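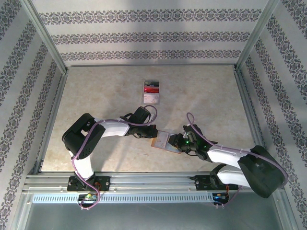 16/02/2021

I've worked in the packing room at Saragih for long enough to have packed most things by hand that can be packed by hand. We do small stationery and gift items for other firms: cards, card holders, little boxes, things that come in one carton and have to leave in another with a leaflet and a sticker. The site is on the edge of Sturstead, behind the tyre place. People have been asking me what it's like now that we have arms in there, so I'm writing it down once.

The arms came in before Christmas. They work in pairs, two to an enclosure, and each pair does handling jobs with small flat items. Picking up a card from both ends sounds like nothing. My hands have done it so many times that I couldn't tell you how I do it. Watching a machine be taught it, you start to notice that there's a lot in it. You need to get under the edge, you need to not bend it, and the two sides have to agree on how hard they're pulling.

The first thing that changed was the rota. We used to have six on the hand benches and now we have four, with two looking after the arms. I'm one of the two. No one was let go, and I want to say that because there's a rumour in Mekcombe that half of us were. One person retired when she was going to anyway. What did go was the overtime, and for some of us that was the money that paid for things. I was getting up to 82 pounds a week from it in the autumn. The hourly rate for looking after the arms is a bit better, but it doesn't make that up.

The second thing is what my day is made of. I used to stand and pack. Now I lay things out, start a run, watch it, put right what needs putting right, and fill in a sheet. The sheet has a column for what was handled, a column for which arm had trouble and a column for notes. I fill in the notes more than anyone else does. Ákos Antal, who set the arms up for us and comes over from the Nistov office every other week, reads them all and asks me about them, so it isn't wasted.

Most of what I write is about edges and surfaces. A glossy card behaves differently from a matt one. A pack with a clear plastic front is a nuisance if the plastic bows out. Something that opens like a book needs one hand to keep it still while the other does the work, and anyone who has tried to wrap a present alone knows that. Small boxes that stand up on end are fine until they get knocked, and then you have a different job from the one you started.
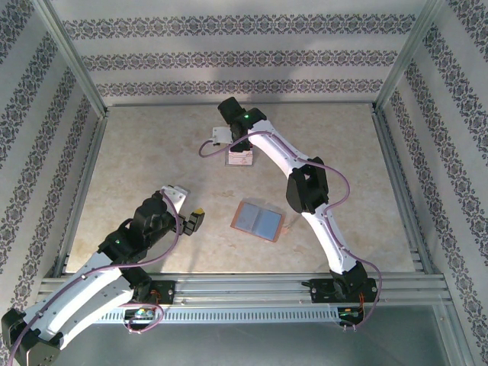 Ákos likes the awkward items best. His view is that if you only ever give the arms the easy ones you'll find out about the rest on the day of a big order. I see the sense in it, but the planning office would like a number they can rely on, and the awkward items spoil the number. Last month the target for the arms was 3,000 pieces and we finished on 1,270. There was a bad-tempered meeting about it. The four on the benches had covered the gap, and I thought somebody might have thanked them before getting the chart out.

My back is better, I'll say that. My wrists too. I used to wake up with a stiff thumb and I haven't for weeks. On the other hand I sit down more than I'd like and I get home with tired eyes. The room is also less chatty. On the benches you can talk all day with your hands going. When I'm watching a run I lose the thread of what someone's telling me, and they've learnt to wait until I've stopped it.

The thing I'd ask the management for is proper training, in paid hours and with a certificate at the end. So far I've picked it up from Ákos and from a folder of printed instructions that was written for somebody with an engineering degree. I've been rewriting bits of it in plain words and sticking them in the front. If I'm doing a different job from the one I was hired for, I'd like the contract to say so. I've asked, and there's a review in March.

Two of the younger ones want to move over to the arms and one of the older ones has said she'd sooner leave. I've told her to come and stand with me for a morning before she decides - she knows more about handling card than the rest of us put together, and the notes would be better for it. She's said she'll think about it after her holiday.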